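Grakadel Heritage Apple Project
Progress report to the Geerts Fund, second period
Prepared by Ineke Verhoeven, project lead

Where we are

The short version is that we have planted most of the trees, lost a few of them to deer, and learned a good deal about fencing that we would have preferred to learn from a book. The money is being spent on the things we said it would be spent on, with one exception, explained under Budget.

When you approved the grant, we promised an orchard of 300 trees on the old Bomia farm, all of them grafted from varieties that were once grown in this valley and are now mostly found behind garages. We also promised a catalog of those varieties and a program of public workshops. The orchard is going well, the workshops are going better than we deserve, and the catalog is going.

Planting

Rows one through five are in the ground. The last row is still in pots by the barn, where it has been waiting for drainage work since October. The drainage contractor has visited twice. On the first visit he agreed that the field was wet. On the second he brought a colleague, who agreed with him. We now have a written start date for March and will believe it when there is a trench.

Deer damage came to 48 trees. The fence in our original plan was the height recommended in the planting guide, and I can only assume that the author of the guide lives near shorter deer. Isauro Ayala has since raised the whole north side with a second run of wire, and we have had no losses there in the weeks after. Most of the damaged trees were browsed above the graft and should recover. The ones bitten below it have been replaced from the spare stock, so the fund will not be asked for new trees.

The voles have been reported separately, in the letter of December. There is nothing to add except that they are still with us.

Variety search

Chiyo Mizuno has been following up on the letters we received after the newspaper notice. Many people believe they have a rare apple in the yard. What they generally have is a Golden Delicious and a grandfather. Even so, the search has turned up 2 trees that match nothing in our reference collection, one of them a small, hard, greenish keeper with a flavor Chiyo has recorded as "better by February." We took cuttings from both and they are in cold storage. Leaf samples will go out for testing once the trees are in leaf, a condition the lab insists on and we can hardly argue with.

The catalog now has full entries for every variety in rows one to three. The later rows have names, fruit sketches and gaps. Our difficulty is with spelling. The old nursery lists give four versions of the same name on one page, and the families who grew the apple offer a fifth.

Workshops

We held a grafting day, a pruning day and a cider evening. The grafting day had room for 45 people and filled up. The pruning day was held in sleet and had plenty of room left. Amber Brouwer taught both with the same good humor and has agreed to come back, although she has asked that we stop calling the barn "heated" on the poster.

The cider evening drew the largest crowd and the fewest questions about rootstock. We plan to repeat it in the fall and to charge for the second glass.

Budget

Spending is on plan for trees, stakes, tools and teaching fees. The exception is fencing, where we have gone over the line for reasons given above. Nele Vandenberghe has moved the difference out of printing, as the catalog will not be ready to print this period in any case. If you would like this handled as a formal change, please send us the form. The one on your website opens as a blank page.

The mower has been bought from Protareck and starts on most mornings.

Illustration
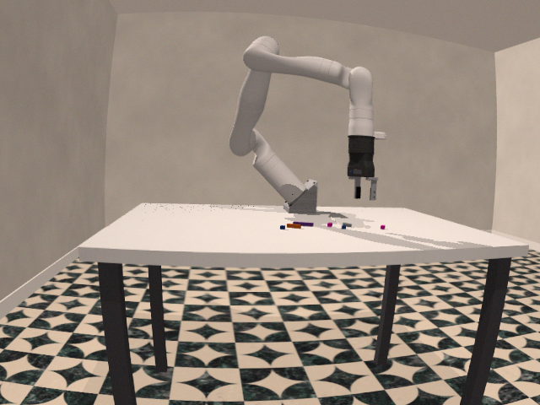

Next period

Drain and plant the last row, before the potted trees give up on us.

Finish catalog entries for rows four and five, and settle on one spelling per apple.

Send leaf samples for testing and share the results with both tree owners, who call often.

Walk the south fence with Isauro and decide if it needs the extra wire as well. The deer have begun to look at it.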